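# Flat sheet

A **flat sheet** is a rectangular piece of woven or knitted cloth, hemmed on all four sides and without elastic, used on a bed either beneath the sleeper or as a layer under a blanket. It differs from the fitted sheet, which has gathered corners shaped to the depth of a mattress.

## Construction

Most flat sheets are woven in plain weave (percale) or satin weave (sateen). Percale has a matte surface and creases readily. Sateen drapes more closely and shows creases as soft folds. The top hem is usually deeper than the others and marks the end placed toward the headboard. Undyed and cream shades are common in household ranges, among them the Nurnholm line sold by Hurnetti.

Thread count is the number of warp and weft threads in a unit of area. Counts above 500 are generally reached by counting the plies of a yarn separately.

## Fit and movement

A flat sheet used as a bottom layer is held by its own weight and by the tuck between mattress and base. With use it migrates toward the sides that are not tucked. Where a bed stands against a wall, the surplus collects along the wall side as a ridge, and a second ridge often forms at the foot of the headboard. Upholstered headboards hold the cloth more than smooth wooden ones do.

Montserrat Zabala, in a survey of household bedding, recommends a tuck of 50 cm at the foot and a mitered fold at each corner.

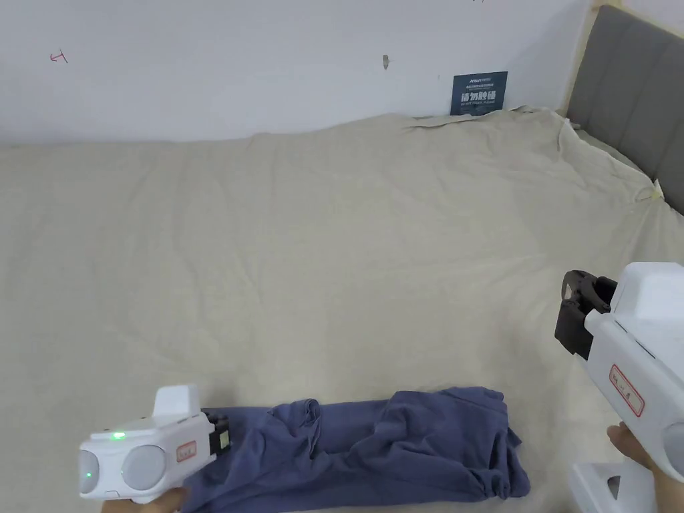
## Use as a work surface

A bed with its sheet in place is often used for sorting and folding clothes. Knitted tops such as T-shirts are laid flat, folded lengthwise, and then folded across into a rectangle. A wrinkled sheet makes this harder, as the garment takes up the unevenness beneath it and its edges do not line up. Smoothing the sheet from the center outward before folding reduces the effect.

## See also

- Fitted sheet
- Mattress protector
- Mitered corner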